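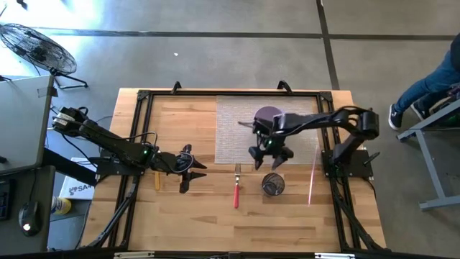

Ticket: right arm stalls over the cup, then drops to the retry pose
Project: Mimovley table-clearing stack
Component: planner / action chunk buffer
Opened by: Nabila Benkirane
Assigned to: Sun-ja Hong
Status: resolved, follow-up open

Nabila Benkirane wrote:

Steps to reproduce, on the two-arm table with the butcher-block top:

1. Lay the fork in the middle, tines toward the gray mat, with the mesh cup to the right of it.
2. Start the policy server on Camenzind and wait for the ready line.
3. Launch the runner with the default config and both arms enabled.
4. Let the right arm come in over the cup.

Expected: right gripper releases, backs off, and the left arm goes for its next target.
What I get: the right arm reaches the hover pose and stays there. The left one keeps its fingers open and waits for a handoff flag that never arrives. After the timeout both arms drop to retry and the whole thing starts over.

I can make it happen nearly every run, which makes me weirdly happy after the last bug we chased! Runner log from one of them:

[planner] chunk accepted, right, phase=hover
[planner] chunk accepted, right, phase=hover
[planner] chunk rejected, right, reason=stale
[planner] chunk rejected, right, reason=stale
[coord] left waiting on right.release
[coord] timeout, both arms to retry

No motor faults, no torque warnings. I swapped the right gripper's config for the left's to see whether the problem would follow it, and it didn't.

Sun-ja Hong wrote:

Great report, thank you! "reason=stale" is the interesting bit. That check compares the timestamp on the action chunk with the runner's own clock and throws out anything older than the limit. Could you send the offset between the two machines? The command is

stidulex clock --compare camenzind

Also, which Stidulex build are you on? There was a change in January to how the right arm's observations get stamped, and I'd like to know which side of it you're on.

Nabila Benkirane wrote:

Clock offset is 2 ms, so I don't think it's that. Build is the one from after the January change. I tried the older build too and the stall goes away, but then the left arm jitters like mad near the table, so I'd rather not live there.

One more thing I noticed while going through the logs. The stall only shows up when perception has the fork and the cup in the same crop. If I slide the cup farther away, the right arm goes through its release without a pause. Is the segmenter slower on that crop? I have no proof, just a hunch.

Sun-ja Hong wrote:

Your hunch is good!! I replayed your log through the Landby profiler and the segmenter runs twice on any crop with two overlapping boxes. The second pass overwrites the mask, which is fine, but it leaves the first pass's timestamp on the observation. So the planner gets a fresh mask wearing an old stamp, computes a perfectly nice chunk from it, and the runner tosses it.

Worst gap in your log between stamp and arrival was 1,936 ms. The limit is 500. No wonder it sat there.

Things I tried on the replay:

- Raising the stale limit to 2,000. Stall gone, but now truly old chunks get through and the left arm overshoots. Don't do this one.
- Turning off the second segmenter pass. Stall gone, masks on the cup get ragged around the rim. The mesh really doesn't help.
- Restamping after the second pass, using the capture time of the image that pass read. Stall gone, masks clean, nothing else changes.

Third one it is. Patch is on branch fix-restamp. Please pull, rebuild perception only (the planner is untouched), and restart the policy server. The runner has to come up after the server or it'll hang on to the old observation schema.

Nabila Benkirane wrote:

Pulled and rebuilt. I forgot the restart order the first time and got a schema mismatch, so maybe the runner could print something friendlier than "key error: t_obs"?

Second try, with the order right: 5 runs, 5 releases, no stale rejections in the log. The handoff flag comes through and the left arm sets off straight away. It is such a pleasure to watch the two of them move without that long pause in between!

Around the fourth run I saw one short hesitation in the left arm's approach. The log shows a replan for the small yellow target, with a normal chunk right behind it. Probably unrelated. I've attached the log anyway.

Sun-ja Hong wrote:

Had a look, and that replan is legit. The grasp score for the yellow target dipped under the threshold and the planner picked another angle. Working as designed, and kind of cool to see it recover inside one chunk.

Merged fix-restamp on May 14, 2020. I added a replay test built from your first log, so if anyone breaks the stamps again the build will go red. Opened a separate ticket for the key error message and put you on it as a watcher.

Closing this one. If the stall comes back on a crop with three or more overlapping boxes, reopen it here and attach the Landby trace along with the runner log. I haven't tested that case yet.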